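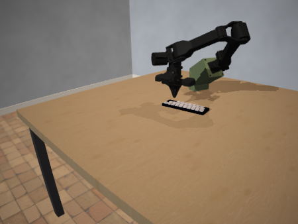

How to keep a word list while you read (and still finish the book)

Quick one, I'm on my lunch break. A few of you asked how I keep track of the odd words without stopping every page.

What you need: a pencil, an index card, a cheap notebook. Done.

Step 1. Card goes in the book. It's your bookmark now. Write the title on top -- I've lost track of which word came from where too many times.

Step 2. Hit a strange word? Page number and the word on the card. Nothing else. Keep reading. Don't reach for your phone, you'll be gone for 11 minutes.

Step 3. End of chapter, look them up. Guess first. Write the guess down even if its dumb. I had "lambent" down as something to do with sheep.

Step 4. Copy the keepers into the notebook. Word, short meaning in your own words, the sentence it came from. Long sentence? Trim it. Skip anything you'll never see again -- ship parts, mostly, for me.

Step 5. Cap it. I stop at 40 words a book. Segura nearly broke me, I had 100 on the cards by the halfway mark and most of them were kinds of hat.

Step 6. Reread the page before you start the next book. Cover the meanings with your hand. Cross out the ones you know.

Library book or ebook: same thing, just don't write in the library one. For ebooks put the chapter instead of the page, page numbers jump around if you change teh font size.

My notebook is at 164 words since June. Starting Jindale tonight, fresh card ready.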